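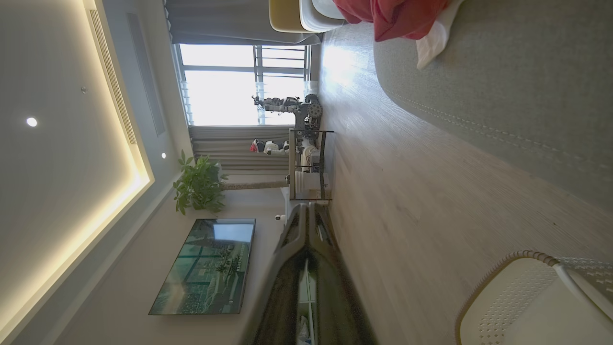 Cloketti 套件腕部相机拍摄的室内作业画面,近处为夹爪,远处可见窗户、电视和沙发一带的红、白两块布。(Brellwood 供图)

Brellwood 推出 Cloketti 腕部视觉与夹爪套件,面向居室整理类机器人任务

阅读时间:13分钟

2022年4月20日,Brellwood 宣布,用于机械臂末端的 Cloketti 套件开始接受预订。套件由夹爪、腕部相机、控制盒和配套软件组成,供高校实验室、机器人整机厂商和从事服务机器人应用开发的团队使用,适用的工作以居室和类似环境中的取放、收拾、搬移为主。首批产品计划于9月发货。

Cloketti 可以装在客户已有的机械臂上,也可以随 Brellwood 提供的单臂工作台一起购买。经销和安装服务由 Yimer 负责,该公司同时承担培训和备件供应。Witeten 试验室参与了产品发布前的试用,试用地点是一处按居室布置的室内空间,本稿所附画面即取自该处。

产品由来

Brellwood 此前的业务以工业夹爪为主,客户多数是装配和包装企业。工业夹爪的工作对象尺寸固定,来料位置也大体固定,机械臂按示教点位运行就能满足需要,相机通常架在工位上方。近年来,询问居室类应用的客户逐渐增多,提出的问题与工厂客户有明显差别。

这些客户反映最多的是遮挡。机械臂伸到沙发边、架子前或桌面下方时,固定在高处的相机经常看不到夹爪与物体接触的位置。有的团队自行在手腕上加装小型相机,用扎带或打印件固定,线缆沿手臂外侧走。相机位置稍有变动,标定就要重做,先前记录的数据也难以与之后的数据放在一起使用。

第二类问题来自软质物品。衣物、毛巾、桌布一类的东西没有稳定的外形,堆着、搭着、垂着时外观各不相同。夹爪需要从布料边缘或隆起处下手,闭合的时机和力度都与抓取盒子不同。工业夹爪的指面偏硬,开合速度偏快,用在布料上常常只夹到一点,提起时滑脱。

Brellwood 根据上述情况重新设计了指面和驱动部分,并把相机做成夹爪壳体上的固定部件,由工厂在出货前完成标定。软件也作了相应调整,采集、标注和回放放在同一个程序里完成。

硬件部分

夹爪为平行开合结构,外壳为深色。手指前端可以拆换,随机附带平面指、弧面指和带软垫的薄指。平面指用于盒子、书本等有平整侧面的物品,弧面指用于瓶罐,薄指用于布料和贴在桌面上的扁平物品。更换手指时松开侧面的锁扣,取下旧件,推入新件,再扣紧即可,更换后需要在软件里选定对应的手指型号,否则开合行程会按上一次的设置执行。

夹爪内部设有电流检测,控制盒据此估算夹持力。该数值适合判断是否夹到物体、物体是否滑脱,不适合用作精密测力。需要精密测力的用户可以在手腕与夹爪之间加装力传感器,控制盒留有相应接口,传感器由用户自备。

腕部相机采用广角镜头,视野里始终包含夹爪手指的一部分。这样安排的考虑是让操作者和模型都能看到手指与物体的相对位置。相机随手腕转动,画面方向也跟着转动,软件可以按机械臂姿态把画面转正后显示,也可以保留原始方向。用于训练的数据默认保留原始方向,姿态信息另行记录,用户导出时自行选择。

居室环境的光照变化较大。白天有窗户直射进来的光,傍晚以后又只剩室内灯光,同一个房间里往往还有灯带、筒灯和开着的电视。相机转向窗户时,窗外部分容易过亮,窗前的物体会变成剪影。Cloketti 的相机提供自动和手动曝光,并可以在画面中指定测光区域。将测光区域设在手指附近后,曝光优先照顾夹取位置,背景过亮时不作处理。试用人员在靠窗的位置主要使用这一设置。

控制盒负责供电、通信和时间同步。相机画面、夹爪开度、电流值和机械臂关节数据都打上同一时钟的时间戳。控制盒可以装在机械臂底座旁,也可以放在附近的架子上,线缆长度有标准和加长两种。线缆从手腕内侧引出,配有弯折保护套。Brellwood 建议用户在安装后让各关节缓慢走完整个行程,检查线缆有没有被拉紧或夹住。

套件不包含移动底盘。需要机械臂在房间内移动的用户,应自行选择底盘,并向 Yimer 确认供电和固定方式。Brellwood 不对第三方底盘的承载能力作出保证。

软件部分

配套软件可以在常用的桌面操作系统上安装,主要界面分为连接、采集、回放和导出。

连接页面用于选择机械臂型号、检查通信状态和载入标定文件。标定文件与每套产品的序列号对应,软件会在启动时核对。如果相机受过撞击,或者壳体被拆开过,应重新标定。标定板随机附带,操作时把标定板平放在桌上,让机械臂依次走到软件给出的各个姿态,软件自行完成计算并给出误差。误差超过限值时,程序不会保存结果。

采集页面支持遥操作和拖动示教。遥操作使用手柄或另购的主手,拖动示教要求机械臂本身具备相应功能。操作者在开始前选择任务名称,完成后标记成功、失败或作废。失败的记录默认保留,并可以附加简短说明,例如滑脱、夹空或碰到其他物体。许多团队过去习惯把失败的记录删掉,后期分析时缺少对照,因此软件没有把删除放在主界面上。

回放页面把画面和各项数据放在同一条时间轴上。拖动时间轴可以逐帧查看夹爪开度和电流的变化,也可以把两次记录并排播放。在布料任务中,这一功能用来比较不同的下手位置。

导出页面提供几种常见的数据格式,并附带字段说明。用户可以选择是否包含原始画面、转正后的画面和关节数据。软件不会自动上传任何数据,所有记录保存在用户指定的硬盘里。需要异地备份的用户可以使用自己的存储服务。

软件附带一组基础动作程序,包括接近、夹取、提起、移动、放下和松开,用户可以组合使用,也可以替换成自己的模型。基础动作程序的用途是验证安装和通信,Brellwood 没有把它作为完整的整理功能提供给终端家庭用户。

试用情况

Witeten 试验室的试用在一处布置了沙发、座椅、置物架、电视和绿植的房间中进行。房间铺木纹地面,有大窗和灰色窗帘,天花板带灯带。房间里同时放有其他机器人设备。

试用人员按照居室整理的常见内容编排了13类任务,内容涉及从沙发上取走布料、把小盒子放回架子、把桌面上的瓶罐移到指定位置、捡起地面上的小件物品等。每类任务都设有若干种初始摆放方式,由试用人员在开始前随手布置,以避免物品总在同一位置出现。

试用期间共记录约70小时的操作数据。试用人员对腕部画面的评价总体较好,认为在靠近沙发和架子时,手指与物体之间的关系比高处相机看得清楚。回放页面使用频率最高。标定文件在试用期内保持可用,更换手指后没有出现需要重新标定相机的情况。

试用中也出现了一些问题,Brellwood 已经作出修改或在说明书中注明。

早期样机的薄指软垫在反复夹取布料后边缘翘起,量产件改用嵌入式固定,软垫可以单独更换。说明书中增加了检查软垫的步骤,建议每次开工前查看。

夹取贴着地面的小件时,手指前端容易先碰到地面,机械臂随即触发保护停机。新版软件增加了低位接近模式,在接近地面时降低速度,并在电流出现变化时停止下行。地面有地毯或软垫时,该模式的判断会受影响,用户应先在实际地面上试几次。

相机从窗户方向转向房间暗处时,自动曝光需要一段时间才能稳定,其间的画面偏暗。试用人员建议在数据中标出这些时段,软件已增加曝光状态字段,导出时可以据此筛选。

此外,带孔的座椅和有缝隙的架子给基础动作程序带来了干扰,程序有时把孔洞边缘当成可以夹取的位置。Brellwood 目前的建议是由用户划定工作区域,把家具本身排除在外。自动识别家具的功能仍在开发,没有列入首批软件。

配置与服务

Cloketti 首批提供三种配置。

基础配置包含夹爪、腕部相机、控制盒、标准线缆、标定板和软件授权,适合已经有机械臂并且能够自行安装的团队。

研究配置在基础配置之上增加全部手指型号、加长线缆、手柄和备用软垫,并提供数据格式方面的技术支持。预订登记中选择这一配置的以高校实验室居多。

工作台配置包含单臂工作台,机械臂在出厂前装好并完成通信测试。收到后需要固定台面、接通电源、检查急停按钮,再按照说明书进行首次运行。该配置体积较大,送货前 Yimer 会与用户确认通道和电梯尺寸。

各配置的价格由 Yimer 根据机械臂型号和安装要求报价。已经购买 Brellwood 工业夹爪的用户可以申请旧件抵扣,抵扣范围只限于仍能正常工作的产品。

夹爪和控制盒质保三年,从验收之日算起。手指、软垫和线缆保护套属于消耗件,不在质保范围内,可以单独订购。相机在质保期内因正常使用出现故障的,由 Yimer 更换夹爪前壳总成,更换后附新的标定文件。因撞击、进水或自行拆解造成的损坏,按维修价目收费。

培训分为安装培训和数据采集培训。安装培训讲解固定、走线、通信和急停检查,参加者应当熟悉所用机械臂的基本操作。数据采集培训讲解任务编排、记录标记、曝光设置和导出,不要求参加者有编程经验。两项培训都可以在用户现场进行,也可以在 Yimer 的培训场地进行,场地费用包含在培训报价中。

兼容性

Cloketti 的手腕接口采用常见的圆形法兰,另备转接板。Yimer 网站提供已经验证的机械臂清单,未列入清单的型号可以提交图纸和通信说明,由 Brellwood 工程部门判断是否适配。判断所需时间取决于资料是否齐全。

人形机器人和小型桌面机器人的用户也有询问。人形机器人的手腕结构差别很大,目前只能按项目处理。小型桌面机器人受负载限制,一般不适合安装这一夹爪,Brellwood 没有推出缩小型号的安排。

软件提供编程接口,用户可以从自己的程序中读取画面和状态,并向夹爪发送开合指令。接口说明随软件安装,示例程序包括连续读取画面、按指定开度闭合,以及在电流变化时停止。接口在后续版本中如有变动,旧版接口会保留一段过渡时间,并在更新说明中列出受影响的函数。

使用限制与安全事项

Cloketti 面向专业用户销售,不作为家用电器出售。使用时应遵守机械臂厂商的安全要求,工作范围内不应有儿童和宠物。夹爪闭合时存在夹伤风险,更换手指、清理软垫之前应切断夹爪电源。

套件不能用于夹持刀具、明火器具、盛有热液的容器和活体动物。也不应在浴室等潮湿环境中使用。控制盒的散热口应保持通畅,不要用布料覆盖,也不要塞在堆满物品的架子深处。

腕部相机会拍到房间里的人员、屏幕内容和私人物品。在有人居住的房间进行采集的团队,应事先征得同意,并按照所在地的规定保存和处理画面。软件提供画面区域遮盖功能,遮盖在保存之前完成,保存后无法恢复。由于相机随手腕运动,固定在画面上的遮盖区域不能代替事后检查,用户仍应逐段查看准备对外提供的数据。

预订办法

预订通过 Yimer 的销售窗口办理。用户需要提供机械臂型号、控制柜版本、安装位置照片和希望选择的配置。Yimer 收到资料后安排技术确认,确认无误再签订合同。首批产品按照合同签订顺序发货,工作台配置的发货时间晚于另外两种配置。

参加过样机试用的团队可以保留样机到首批产品到货,到货后由 Yimer 统一回收。样机记录的数据可以在新版软件中打开,缺少的曝光状态字段显示为空。

学校和公共研究机构如果需要招标文件中使用的参数表,可以在预订时一并索取。参数表与说明书内容不一致时,以随货说明书为准。

关于 Brellwood

Brellwood 从事机械臂末端设备的设计和生产,产品包括工业夹爪、快换接口和控制盒。Cloketti 是该公司面向室内服务类应用的产品系列。

关于 Yimer

Yimer 从事机器人设备的经销、安装和售后服务,是 Cloketti 套件的经销方。

关于 Witeten

Witeten 试验室为机器人产品提供居室类环境的测试场地和试用报告。

媒体联系:Brellwood 新闻办公室
产品咨询与预订:Yimer 销售部

转载本稿及所附画面,请注明由 Brellwood 提供。产品外观和配置可能在发货前作出调整,以合同及随货清单为准。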